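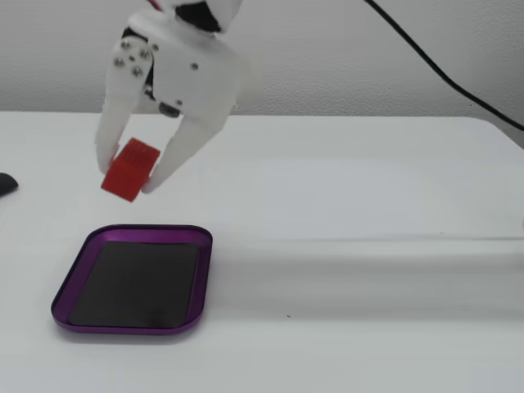

How to Collect Saliva Samples for a Cortisol Study (and Get Some of Them Back)

Cortisol is a wonderful hormone to study. It is easy to measure, it shows up in spit, and it responds to nearly everything, including the experience of being asked for spit. If you are running your first behavioral study with a hormone measure, the steps below will save you a few of the mornings we lost on the Lerdale project.

Before you start

You need ethics approval, a freezer you trust, labels that survive that freezer, and a lab that has agreed in writing to run your assays. Get the lab's sample requirements first. Ours, Vinach, wanted a larger volume per tube than we had planned on, and we found out after printing 46 instruction sheets.

Step 1. Pick your sampling times

Cortisol climbs in the first half hour or so after waking and then slides downhill for the rest of the day. Two samples taken at different hours can't be compared as if the clock didn't exist. If you want the waking rise, take samples at waking, 30 minutes later and 45 minutes later. If you want a response to a task, schedule everyone in the afternoon, when the baseline is flatter and your participants are at least dressed.

Step 2. Write the instructions for a sleepy person

No food, coffee, toothbrushing or smoking before the waking samples are finished. Put this in large type. Participants will agree to it warmly and then eat toast. Ask them to write down what they did, and make it clear that a confession costs them nothing. A tube marked "had toast" is far more useful than a tube marked "fine."

Step 3. Collect by passive drool

The name is unfortunate and the method is good. The participant tips the head forward, lets saliva pool, and guides it through a short straw into the tube. Foam doesn't count toward the volume, however proud of it they are. Check for blood, too. A pink sample gets discarded and taken again later.

Step 4. Record the real time

Write the time on the tube and on the log sheet. People who sample at home tend to report suspiciously round numbers. If your budget stretches to caps that log each opening, buy them. If it doesn't, have participants text you a photo of the tube beside a clock.

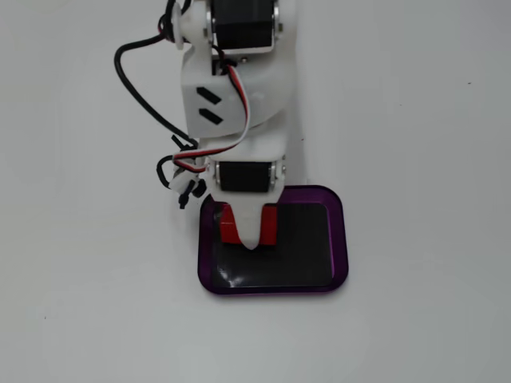
White arm with its finger against a red block, over a purple tray.

Step 5. Freeze, thaw, spin

Home samples can sit in the refrigerator overnight, then go to the lab freezer at -20°C or colder. Thaw them once, on assay day, and spin them to pull the mucins down. Our centrifuge accepts 2000 or 3000 without complaint and does not say 3000 what. Look up your rotor and convert to g before you write your methods section.

Step 6. Run duplicates and look at the plot

Assay each sample twice. If the two wells disagree badly, rerun them. Then plot every participant's curve before you average anything. One of ours came back at 925, in units that should not have allowed it, and the culprit was a decimal point in the spreadsheet.

Step 7. Note the boring variables

Record sex, age, medication (steroid inhalers and creams included), oral contraceptives, shift work and how the night went. Add these to the intake form now. Emailing people in February to ask how they slept in the fall gets you very creative data.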